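News from the folding side

Well, it's been a while since I had the space in this newsletter to myself, so put the kettle on. Most of you have asked me in the lunch room what's going on past the partition, and I keep giving half an answer with my mouth full. I'll try and do it properly.

Since May, a few of us from the linen floor at Rashidi have been taking turns at the training tables. The project is called Komus and the idea is that a machine will one day do the flat folding, the plain sheets and towels, the stuff that does your shoulders in by morning tea. To get there it needs to learn from people who already fold for a living. So we fold, with a handheld gripper in each hand instead of our fingers, and it all gets recorded.

I was not a natural! I've been folding sheets for longer than some of our new starters have been alive, and on my first go I couldn't pick up a corner. You squeeze the trigger, the jaws close, and the cloth slides out as if it's laughing at you. Oduor Kashindye (night shift, many of you know him from the soccer) had it sorted by smoko. He says the trick is to come in low and flat and pinch from the side, and he's right, though I still go in from the top when I'm tired.
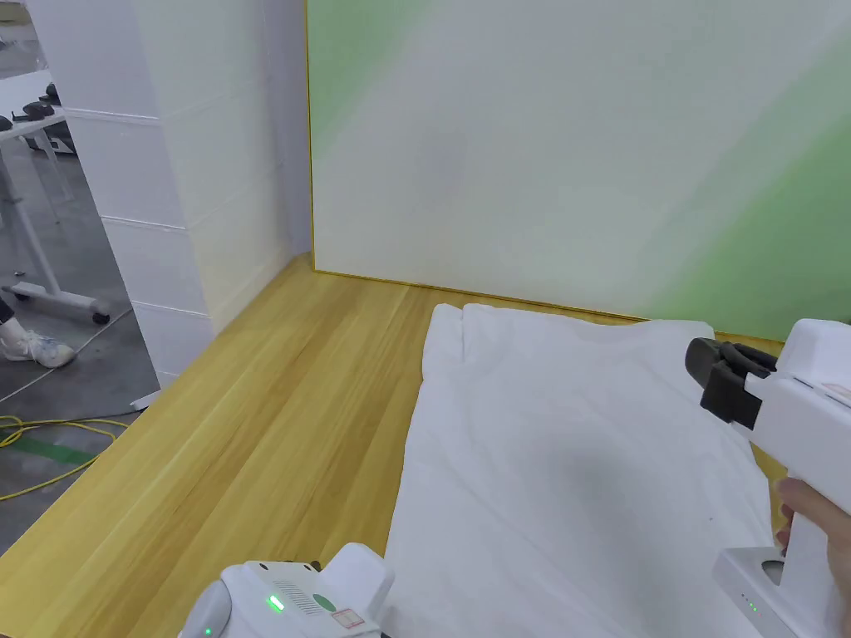 The part I hadn't thought about is how much of the job I do without noticing. I flick a sheet to get the air under it. I smooth with my forearm. I find the hem with my thumb while I'm looking at somebody else and talking about the footy. None of that works with a gripper, so you slow right down and do it in little steps, pinch, lift, lay over, let go, and if a ridge comes up in the middle you go back and fix it. Tumaini Makori, who runs the sessions, likes it when we fix things. She told me a perfect fold is nice, but a messy one put right is worth more to her, and I've never been so pleased to be told I'm messy.

My own tally is up to 465 folds now (yes, I keep it on the back of my roster, and no, it's not a competition, Oduor). We do 40 minutes at a stretch and then have a proper break, because your hands do cramp around the handle. If yours start to tingle, say so and swap out. One of the girls pushed through it and was sore for days, and it's really not worth it.

Now for the question I get most. Is it going to take our jobs? I asked straight out at the meeting and I'll tell you what I was told. Nothing changes on the linen floor this year. When a machine does come in, it'll be on plain flatwork first, and the people on that line will be offered checking, mending and the fitted sheets, at the same pay. I asked for that in writing and I'm told it's coming. I'd like to see it before I get too cheerful, and I know a few of you feel more strongly than I do. Fair enough too. I love the folding, I find it peaceful, and I'd be sad to see it go altogether. But I've also had two cortisone shots in the same shoulder, so you can see I'm in two minds.

What I will say is that it has been good to be asked. Usually the new gear turns up and we get a laminated sheet. With this one, we've been moaning from the start and some of the moaning has been listened to. The tables have been raised for the tall ones, and the recording stops when you take your break, which we pushed for.

If you'd like a turn, there are two places open from 18th September. You don't need to be quick and you don't need to know anything about computers (I certainly don't). Put your name on the sheet by the time clock or grab me or Tumaini. Bring comfy shoes, it's a hard floor over there, and tie your hair back if it's long.

Last thing, whoever borrowed my blue cushion from the break room, I'd love it back.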